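Notas para a palestra "Comprar menos papel de parede: como escolher um padrão forte para uma divisão pequena"
Impi Hakala, encontro da Flemonent, 4 de setembro de 2022

12 partilhas · 3 comentários

Abertura (falar devagar, não ler)

Boa tarde. Agradecer à Lâm Diệp pelo convite e pela revisão do meu português. Dizer logo que não sou decoradora de formação. Trabalhei nove anos no armazém da Kauppinen, a cortar e a medir rolos, e o que sei vem das devoluções.

Primeira ideia: o tamanho do motivo. As pessoas escolhem pela amostra, e a amostra é pequena. Um desenho de folhas largas, visto num quadrado de papel, parece calmo. Na parede inteira é outra coisa. Pedir sempre um pedaço que mostre o motivo completo, e colar com fita durante uma semana.

Segunda ideia: a repetição. Explicar a palavra "rapport" e perguntar quem já a conhece. Se o motivo repete de 48 em 48 centímetros, perde-se papel em cada faixa. Contar o caso do corredor em Kilel, onde faltou uma faixa e o lote já tinha acabado. (Pausa. Costumam rir aqui.)

Terceira ideia: preto e branco. Muitos clientes têm medo, mas o contraste alto funciona bem se o chão for sossegado. Cinzento escuro, sem brilho, um veio discreto. 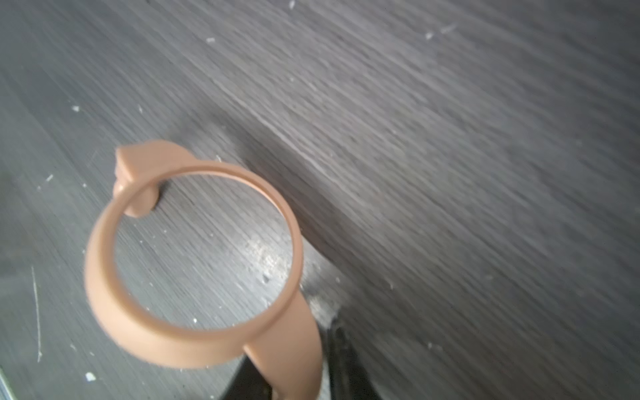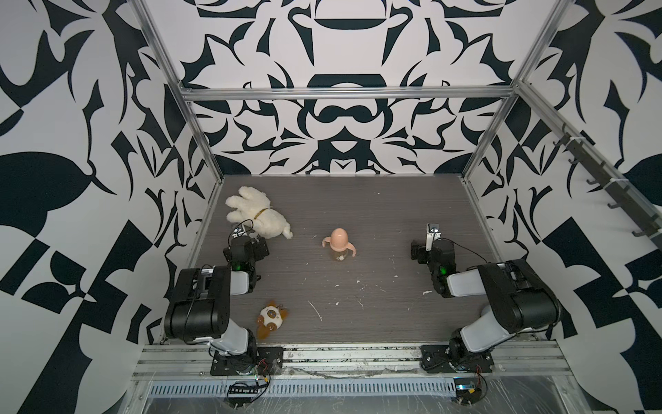 Se a parede tem muito desenho, quanto deve ter o resto da divisão?
Pouco. Eu deixo o teto liso, escolho cortinas de uma só cor e ponho no máximo um tecido com padrão, de escala muito menor que a do papel.

Quarta ideia: os cantos. Um desenho simétrico obriga a decidir onde fica o centro. Marcar o eixo a lápis na parede principal e começar por ali, para os dois lados. O erro vai parar ao canto atrás da porta, onde incomoda menos. Mostrar o fio de prumo que trouxe no saco.

Quinta ideia: o dinheiro. No catálogo da Stikis que vimos em maio, uma parede média ficava em mais de 300 euros, sem cola. Quem tem pouco orçamento pode forrar só a parede do fundo e pintar as outras. Não falar de descontos, não os conheço.

Se sobrar tempo: como limpar manchas (pano quase seco, nunca esfregar) e como guardar os restos, deitados e longe do radiador.

Perguntas do público. Repetir cada pergunta ao microfone, porque na última vez quem estava atrás não ouviu. Deixar as amostras na mesa da entrada e pedir que as devolvam à Lâm.

3 comentários · Partilhar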